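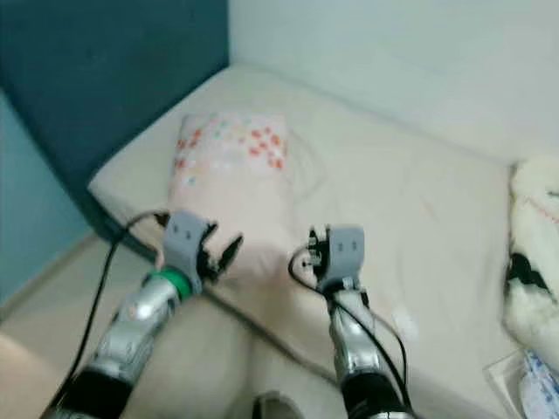 Damp in a small bedroom is mostly a matter of surface temperature. I logged ours through March with two cheap hygrometers, one on the bookcase and one taped low on the outside wall, and the second read higher every night. The air in the room was the same air. The wall was colder, so the relative humidity next to it went up.

Mould doesn't need liquid water. A surface that sits above 80 per cent for long enough will do, and the corner behind a bed gets there first — two cold walls meet and very little air moves past them.

I tried the cheap fixes in order. Trickle vents open all night brought the wall reading down by 3 points. Leaving the door ajar did slightly more. Drying the washing elsewhere did more than both together, which annoyed me, as I'd spent an afternoon cleaning the vents.

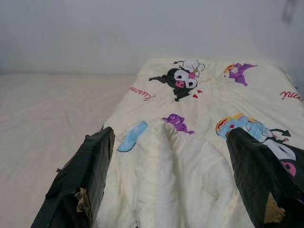
Bedding holds a fair amount of moisture in the morning. I now turn the duvet back and leave it until after breakfast. Garba Ojo, who rents out two flats in Riltcombe, also lifts his mattresses on slats and leaves a gap of five centimetres to the wall. I copied the gap. It cost nothing and the wall reading fell again, although the weather had turned milder that week, so I can't separate the two.

The extractor in the bathroom was the last item. It was rated at 36 litres per second and moved far less, because the duct had sagged and was holding water at the low point. I re-hung it with a steady fall to the outside grille. A replacement fan would have been up to £200 fitted.
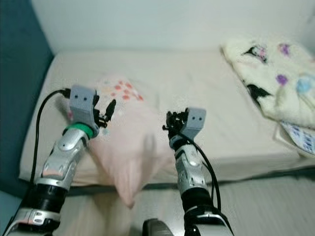
*Pink pillow, pale cream fitted sheet.*

Next winter I want a third sensor outdoors, so I can compare absolute humidity inside and out. Friederike Pfeiffer has offered me her old logger — it needs a new battery clip and writes its dates backwards, but the readings are sound.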